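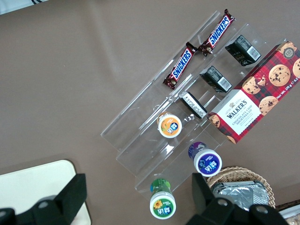 Home Forums Retail Systems Search Register

Reorder points for short-life items at a self-serve counter

Amirul Yeoh
Jan 2, 2020
We run a small snack counter on the second floor at Drenau, open 8 hours a day. Stock control is Clornent, default settings. The reorder point is average daily sales times lead time, plus a fixed buffer. That works for candy and bottled soda. For sandwiches it overorders every week. Write-offs came to 102 units between May and the end of the year. Has anyone replaced the default formula for items with a two-day life?

Graciela Navarrete
Don't use a reorder point for those. It assumes leftover stock carries forward at full value, and a sandwich doesn't. Treat each delivery as a single-period order. Work out the margin lost on a missed sale and the cost of a write-off, then order to that ratio. You can do it in a spreadsheet.

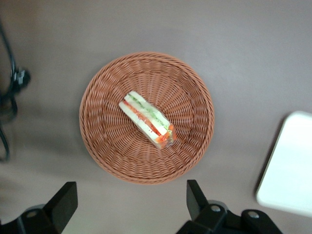
Retno Hartono
I disagree with dropping the reorder point. Two days is two periods, so some stock does carry forward. We kept the formula, cut the buffer to zero and subtracted anything expiring before the next delivery. Write-offs fell by half.

Graciela Navarrete
What happened to your missed sales? You can't see those in the register data. Once the shelf is empty, recorded demand stops, and your average drifts down with it.

Retno Hartono
Fair. We log the time of the last sale, but I haven't corrected the average for it.

Amirul Yeoh
I have last-sale times too. Sandwiches usually run out on Mondays and are left over on Fridays, so one average is wrong for both.

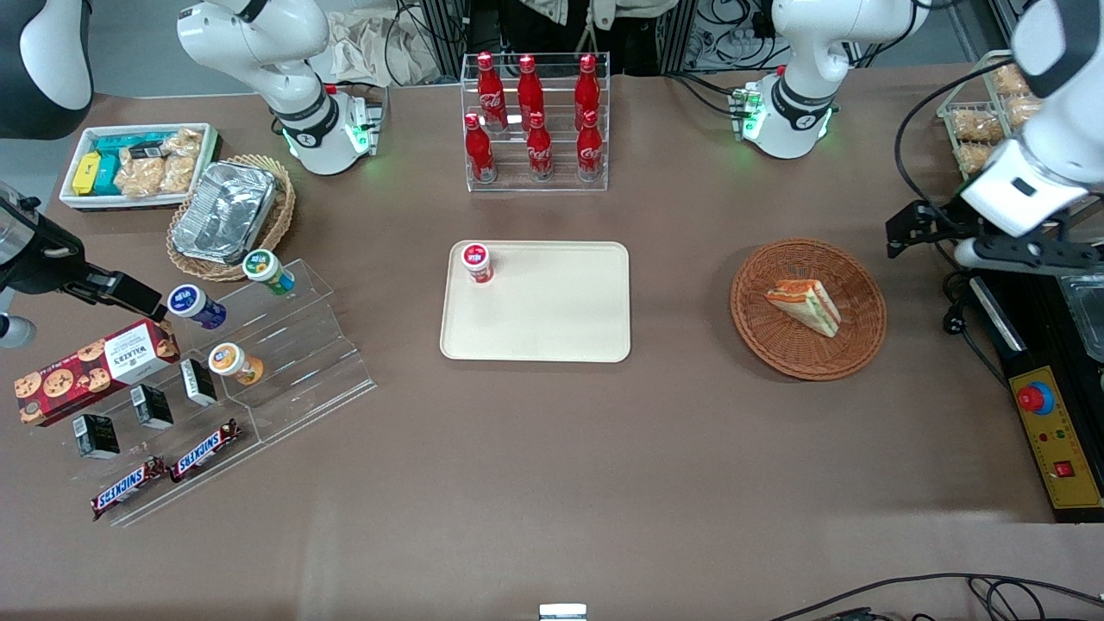

I exported 1280 sales lines last night and will split them by weekday before changing anything. Soda and candy stay on the default.

Farah Govindasamy
Check the export limit first. Ours cut off at 800 lines per file and gave no warning.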